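Filed under: Apps and Channels > Playback > Originals and renamed titles

Ticket title: Kondon episodes stop with code 219 after the catalog was renamed
Product: Kumita player, Plirari channel
Location: Ljungberg office, second floor
Status: Waiting for next channel update
Opened: April 24, 2022

Description of the problem

We have several Kumita players in the Ljungberg office. All of them have the Plirari channel installed and use the same business account. After Plirari moved the Kondon series into the new group "Plirari Originals," the episodes do not play to the end on one of these players. The picture freezes, the sound continues for a short moment, and then a gray message comes with the code 219. If I press OK, the channel returns to its home page and the episode is marked as watched, although it was not.

Before the series was moved, the same episodes played well on the same player. I know this from the viewing history, where Kondon is listed many times under the old group name. In the new group there is only the first part of each episode.

What I have tried before writing to you:

- restart of the player from the menu
- restart of the player by removing the power
- sign out and sign in again
- remove the channel and install it again
- another HDMI input on the television

The speed test on the player shows 80 Mbps, so I believe the connection is good enough. Other services play without stopping on this player. Other Plirari titles, the ones which were not renamed, also play without stopping. 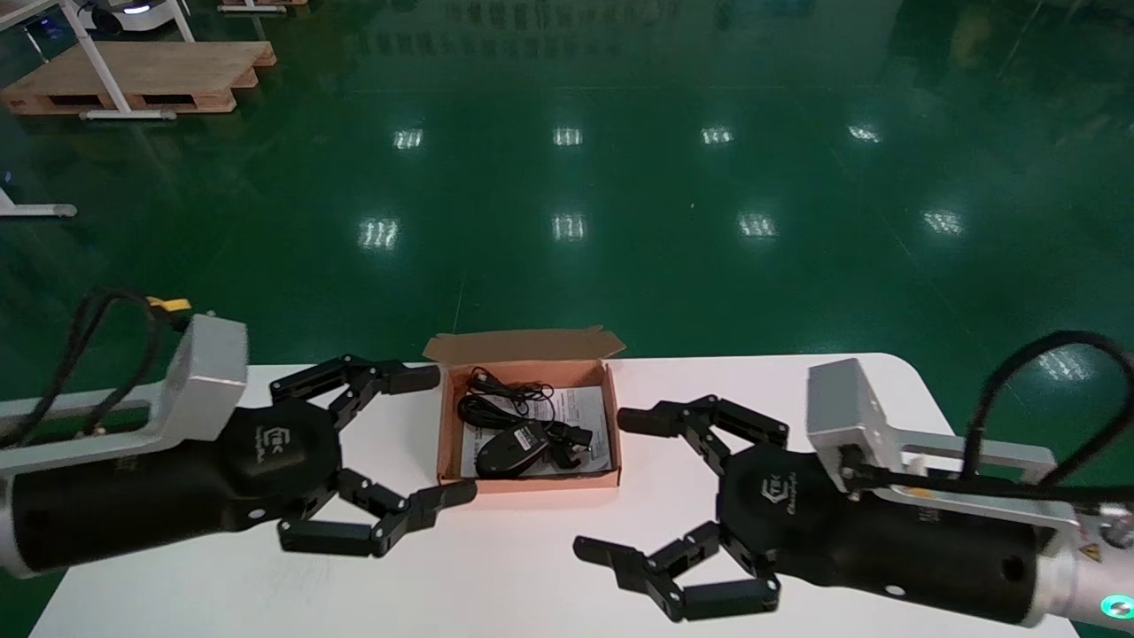 The settings page of the Plirari channel is difficult to use with the remote control, and I want to explain how I reached the diagnostic screen, in case you need the same. On the first level the arrows work normally. On the second level the highlight disappears and it is not possible to know which line is selected. I connected a wired mouse to the player, and then a pointer is shown and every line can be clicked. An ordinary black mouse is sufficient, like the one with the glossy top in the open box. With the pointer I opened "Playback," then "Details," and I wrote down these values:

Channel build: 14
Group: originals_new
Last error: 219
Stored titles: Kondon (old), Kondon (new)

As you can read, the series is stored two times. I think that this is not correct, but I do not know your system.

First answer from support

Thank you for the complete report. Code 219 means that the player asked for a title under one address and received the permission for another address. We see it sometimes after a series is moved between groups. Please clear the saved list of the channel: open the settings, choose "Saved data," choose "Clear list," and wait until the home page is loaded again. Please do not remove the channel this time. When a channel is removed, the saved list is kept on the player and comes back with the installation.

Please tell us also if the problem happens at the same place in every episode.

My answer

I cleared the list as you described. After that, "Kondon (old)" was gone from the details page and only "Kondon (new)" was there. I started the first episode and it played longer than before, but it stopped again with 219. The stop comes after 10 minutes of playback. I repeated it with the second and the third episode and the result is the same. If I move forward manually to a place near the end and start from there, it also plays for 10 minutes and then stops, or it reaches the end first. So it depends on the time since I pressed Play, and the place in the episode has no influence.
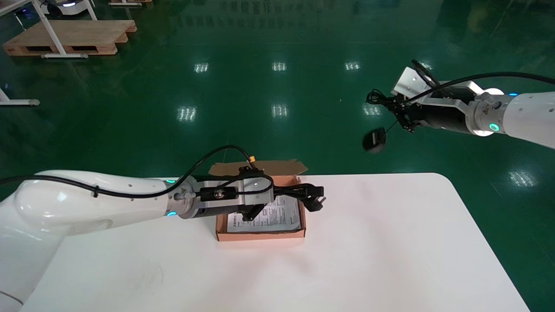
Open carton on the white table, seen from above.

Second answer from support

This detail helped us very much. The permission for a title is renewed while it plays, and the first renewal is at the moment which you describe. On your player the renewal is still sent with the old group name. We would like to know whether the other players on your account do the same. Could you please play one Kondon episode on a different Kumita player, on the same account and on the same network? Please do not change anything on it before the test.

My answer

I made the test with the player from the meeting room. It has the same channel build, and it was never used to watch Kondon before the series was moved. The episode played from the beginning to the end with no message. I then played the second episode immediately after, also to the end.

After this I signed out on the meeting room player and used a private account for a comparison. There it was also without a problem. Please note that I signed the business account in again afterwards, so your records can show some extra sign-ins from that evening.

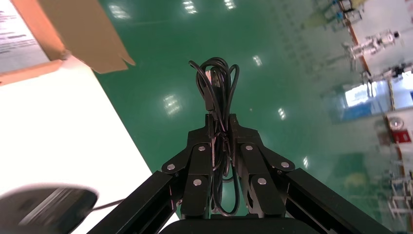
The player with the fault is in a different position from the others, and I wanted to exclude heat as a reason. It is fixed at the back of a display rack, close to the television, and there is not much air behind it. The rack is built from black rails with grooves, the same kind as the two rails in the picture, so it is easy to loosen a holder and slide it down to another height. I moved the player lower, to a place where it is open on three sides, and left it without power during the night. In the morning the temperature page of the player said "Normal." I played the first Kondon episode and received 219 at the usual time. I do not think that heat has a connection with it, and you can remove this point from the list.

I also changed the network cable against the one from the meeting room. There was no difference. With the wireless connection there was also no difference, except that the home page was loading more slowly.

Third answer from support

We agree that the place of the player and the cable are not the reason. From the server log we can see that your player still keeps an old renewal key for Kondon. This key is not part of the saved list, and it is not deleted with "Clear list." At the moment a user can remove it only with a full reset of the player. We understand that this is not comfortable in an office where many channels are installed.

There are two possibilities:

1. Full reset. You will need to sign in to all channels again. Please write down your network name, display settings and the order of the channels before you start.

2. Wait for the next channel build. It will delete the old keys when it is opened for the first time. We cannot promise a day for it.

Until then, a pause can be used as a temporary solution. If you leave the episode shortly before the renewal and open it again with "Continue," the count starts from zero.

My answer

I prefer the second possibility. The player with the fault has some channels which were installed by a colleague who is now in another office, and I do not have all the passwords.

I have tested the temporary solution. It works, with one small remark: you must leave the episode completely to the series page. If you only press Pause and then Play, the count is not started again and the message comes as before. Maybe you can add this to your help page. The help page also still uses the old group name in its second paragraph, and in the search of the channel, "Originals" gives no result if it is written with a small letter at the beginning. I can open separate tickets for these two things if it is better for you.

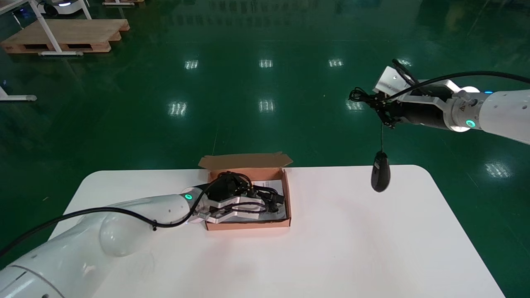
Cables and a printed sheet in the open box.

Fourth answer from support

Thank you for the remark about Pause. We have changed the text. A separate ticket is needed only for the search; the help page will be corrected under this number. We have connected your player to the report for the old keys, and you will receive a message when the new build is available. Please keep the player switched on during the night, otherwise the update is loaded only when you open the channel, and this can take some time.

My answer

The player stays on. I have opened the ticket for the search and used the same title format. One question is still open from my side: the episodes which stopped with 219 are marked as watched on all players of the account, also on the one in the meeting room. Will the new build correct these marks, or should I remove them one by one in the history? I will not touch them before I have your answer.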